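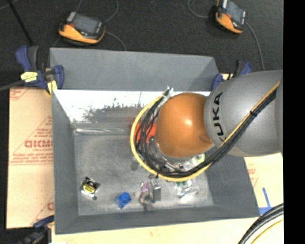
A large rectangular metal bin with sloping gray sides, seen from above. The floor is worn, with mottled lighter patches.

Slope-sided bin

A slope-sided bin is an open-topped container, usually rectangular, whose walls lean outward from a floor that is smaller than the mouth. It is used for holding loose goods that will be taken out again from above, a few pieces at a time. Slope-sided bins turn up in parts stores, sorting rooms, foundries, laundries, bakeries and recycling halls, and they are among the most satisfying pieces of plain industrial furniture ever made: a handful of flat panels that quietly shepherd everything inside toward the middle.

The name is used loosely. Some makers call the same thing a flared bin, a tapered tote or a picking pan, and in older catalogs it appears as a "splayed tub." It differs from a hopper in having a closed floor, while a hopper empties through an opening at the bottom.

Shape and construction

The simplest kind is cut from one sheet, folded up along four lines and joined at the corners. Larger ones are built from separate panels. The angle of the walls is the great question in any design. A steep wall saves room on the shop floor but lets items stand up in the corners, where they are hard to reach. A shallow wall brings them sliding down beautifully, at the price of a much wider mouth for the same floor. Many bins settle the matter unevenly, with a gentle slope on the side where people work and a steeper one at the back.

Mild steel is the usual choice for heavy goods, either painted or left bare. Galvanized steel and stainless steel are preferred where there is damp, and aluminum where the bin has to be lifted often. The rim is generally folded over or fitted with a rounded strip, both to stiffen the mouth and to spare forearms.

Corners deserve special mention! A sharp corner collects washers, grit and lint with amazing dedication. Better bins have a small radius there, or a triangular filler piece that turns one tight corner into two wide ones.

The Prasow pattern

One well-liked variety is the Prasow pattern, named after the town where it was first made for a button and buckle works. It has a floor 600 millimeters wide and a high back panel that catches pieces tossed in from the front. Buckle sorters worked at it standing, and the front wall was kept low so that even the last few pieces could be reached without climbing onto a step.

The Bosholm pattern, a close cousin, is deeper and has all four walls at the same angle. It nests, so a stack of empties takes up hardly more height than a single bin plus its rims. Canolar, a shelving firm, sold both patterns side by side, and its catalog listed 3 sizes of each. The largest Bosholm was meant for castings and had a rated load of 700 kilograms.

Wear and surface

Few objects record their working life as well as a metal bin. Paint usually goes first from the floor and from the lower part of the slopes, where goods land and slide. Bare metal that is rubbed often becomes bright, and in strong light a polished panel can look almost white beside its dull neighbors. Scratches tend to run downhill. Smudges are commonly a mix of oil, metal dust and whatever the goods were wrapped in.

In her short handbook on workshop containers, Wiebke Heitmann sorts floor wear into 4 types: spotted, streaked, ringed and general. Spotted wear comes from dropping, streaked wear from dragging. Ringed wear is left by cans and coils set down on end, and general wear is what remains when the first three have overlapped for long enough. Heitmann was especially fond of the last kind and compared it to a well-used baking sheet.

Long and light items

The slopes work best on compact pieces such as bolts, fittings and small boxes. Long items behave differently. A tube or rod tends to roll down until it meets the floor and then settle along the foot of a wall, where it can be awkward to grip. Clear and shiny materials are easily overlooked against bare metal, and some packing rooms line their bins with dark matting for that purpose.

Cleaning

Bins are normally emptied, brushed from the rim down and wiped. Hughes scrapers, which have a slanted edge, fit the fold between wall and floor very nicely. Wire brushes are avoided on galvanized bins.

See also

Hopper
Nesting tote
Parts tray
Sheet metal folding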